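Compost changes at Ulline Hall

The brown bins behind the kitchen are now picked up every week, starting 1st October. The hauler is Janjua, which took over the route from Plesen over the summer. The price is $37 a pickup, the same as before, but the rules on what goes in have changed.

Food scraps, coffee grounds and tea leaves are still fine. So are meat and bones, which Plesen would not take. Bags sold as compostable are out - Janjua's yard pulls them and charges us for the load.
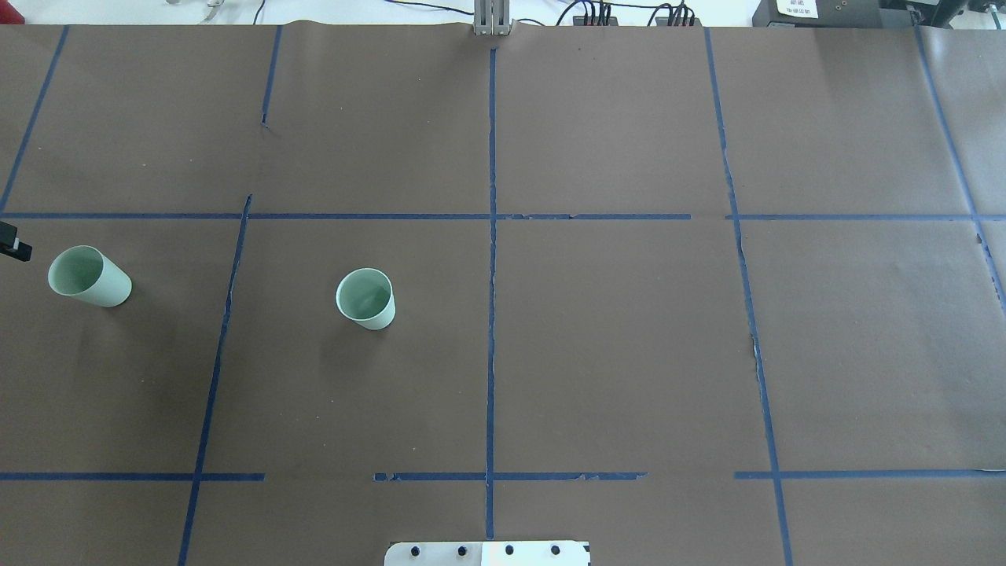 Paper is where most of the mistakes happen. Plain paper napkins and towels can go in the bin, greasy or clean. Kraft paper used as a table cover, like the dark brown sheet under the two green cups, can go in too, but peel off the blue painter's tape first and put it in the trash. Paper cups of any color go in the trash unless the box says they have no plastic lining.

Groups expecting more than 100 people should ask for a second bin a week ahead. Lids must be shut by 7 on pickup mornings. Finished compost will be offered back to members in January, 30 pounds per household.

Questions go to Welington Fagundes at the front desk.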